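Natural dyeing has eaten my whole October, and I love it! I started with onion skins (473 grams of them, saved in a bag on top of the fridge) and an old pillowcase.
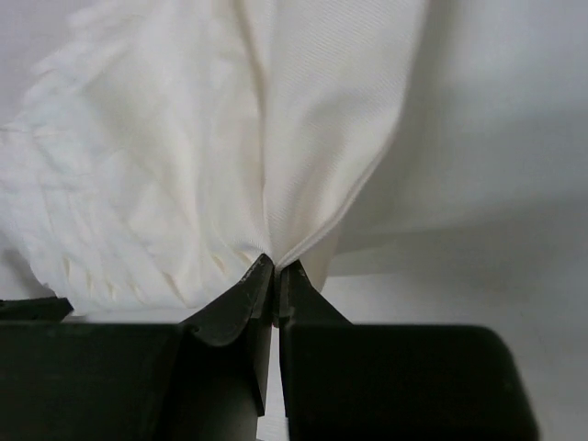 Onion skins give you a glowing orange-gold with hardly any work. Simmer them for an hour, strain, then let the cloth sit in the pot overnight. Hrefna Briem told me to try avocado pits next, and she was so right – they make the softest pink. 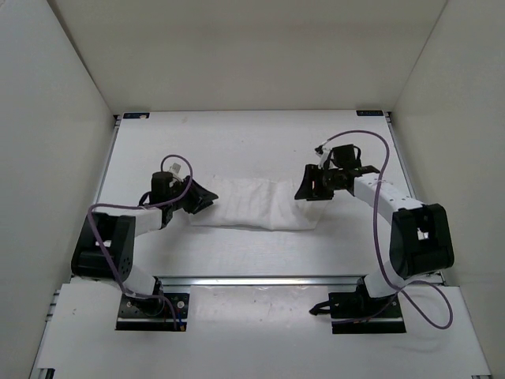
What's next in the pot

Black walnut hulls! I have a bucket of them soaking in the garage already, and 100 grams of wool yarn waiting.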